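Rinsing rice before cooking – do you bother?

Board: Kitchen Basics
2 pages, 14 watching

nostent_ave
Quick one. Mother in law says I'm ruining rice by not rinsing. Been cooking it straight from the bag for years, tastes fine to me. Plain long grain, stove, lid on. Am I missing something?

pothook
Rinse. Always. Gets the loose starch off, grains stay separate. Swish, drain, repeat til the water's mostly clear. Takes a minute.

Vastix
Disagree. If it's enriched rice (most US bags are, check the label) you're washing the added vitamins down the drain. And for pudding or risotto you WANT the starch.

pothook
nobody said risotto. OP said long grain

Vastix
OP said it tastes fine. So why change it

bean_drawer
Depends on the rice imo. Jasmine yes, basmati yes plus a soak. Cheap long grain I can't tell the difference. Did both side by side one Saturday and my kids picked the unrinsed one, go figure

nostent_ave
ok so what do you rinse IN. My strainer is tiny and half of it ends up in the sink

pothook
Bowl first, pour off the cloudy water, then fine mesh for the last drain. Don't need anything fancy.

drididau
Colander works if the holes are small enough. Pasta one, forget it, you'll lose teh short stuff. I keep a bowl next to mine and pour slow. Green ones, had them forever. 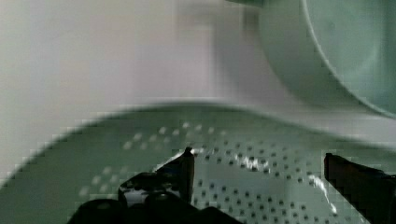
colander and bowl, both pale green

bean_drawer
Nice color. Still think mesh for rice, colander for beans and washing greens

Vastix
Can line it with a thin dish towel too. Messy but does the job. Still say don't rinse enriched

alvarado_k
Moved here from a place where not rinsing was basically a crime lol. Mine gets three washes. Also use a bit LESS water in the pot afterward, washed rice is already holding some. That's where people end up with mush and blame the rinsing

pothook
^ this. good point, forgot to say it

nostent_ave
Less water, got it. Will try mesh + bowl tonight, not telling her tho – if it comes out better I'll never hear the end of it

Vastix
report back. and check the bag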